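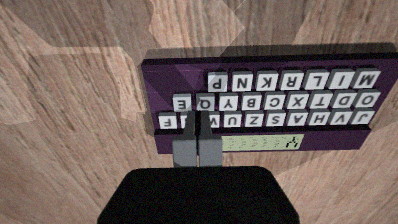 Preguntas frecuentes sobre la jornada de puertas abiertas de Kudono

Gracias por el interés que estáis mostrando, de verdad. En junio volvemos a abrir el taller y el aula de simulación, y como llegan muchos correos con las mismas dudas, las hemos ido reuniendo en esta página. Si os queda alguna sin resolver, escribidnos sin apuro, que nos encanta contestar (aunque a veces tardemos un poquito).

¿Qué se ve exactamente en la visita?

La parte central es la demostración del teclado. En la pantalla grande del aula veréis un teclado morado de teclas blancas, con letras mayúsculas y una pequeña pantalla verde, sobre una mesa de madera, y la pinza de nuestro brazo robótico acercándose a él. Todo ocurre en simulación, es decir, dentro del ordenador, y es el ejercicio con el que trabajamos durante el año. Después pasamos al taller, donde están los brazos de verdad, y ahí ya cada grupo se entretiene en lo que más le llama la atención.

¿Por qué las letras salen al revés?

¡La pregunta estrella! La vista está tomada desde el lado del robot, y el teclado queda girado respecto a él. A nosotros nos cuesta leerlo así, y más de un visitante acaba torciendo el cuello en la silla, pero al programa le conviene practicar con el objeto en posiciones distintas.

¿Y por qué no están las letras en su orden de siempre?

Porque el orden lo hemos cambiado nosotros. En la fila más larga, por ejemplo, hay una U, una Z y una S seguidas, y encontrar vuestro nombre lleva su rato. Los niños suelen ser bastante más rápidos que sus padres en esto, os lo advertimos con cariño.

¿Puedo pedirle al robot que escriba algo?

Sí, una palabra corta por grupo, de 5 letras como máximo. Kenta Tanabe la introduce desde su puesto y entre todos seguimos el intento en la pantalla. A veces la pinza se equivoca de tecla y hay que empezar de nuevo - forma parte de la visita, y suele dar pie a las mejores conversaciones de la tarde.

¿Cuántas pruebas hace el programa antes de una demostración?

Para la de este año hemos preparado 2.000 intentos simulados. De ellos hemos guardado 600 para quien quiera verlos con calma en el ordenador del fondo, acompañado por Inês Antunes, que los conoce casi de memoria.

¿A partir de qué edad se puede venir?

Recomendamos la visita desde los 8 años, siempre con una persona adulta. Los hermanos más pequeños son bienvenidos en el aula, pero en el taller tienen que quedarse detrás de la línea amarilla.

¿Hay que saber programar?

Para nada. Ita Heffernan conduce la visita y explica todo desde el principio, sin prisas. Si venís con conocimientos y os apetece hablar de control o de modelos de contacto, preguntad por Tomomi Arai al terminar y reservad un buen rato.

¿En qué idioma es?

En español. Hay un pase en inglés a las doce; avisadnos al hacer la reserva si lo preferís.

¿Cómo se llega y dónde se aparca?

Estamos en el edificio Manton, segunda planta, con ascensor. El aparcamiento de detrás se llena enseguida, así que, si podéis, venid en autobús y bajad en la parada que hay justo delante de la entrada.

¿Puedo hacer fotos?

En el aula, todas las que queráis. En el taller os pedimos que sea sin flash y que preguntéis antes si va a salir otro visitante.

He reservado y no puedo ir, ¿qué hago?

Contestad al correo de confirmación, aunque sea a última hora, y pasaremos la plaza a la lista de espera.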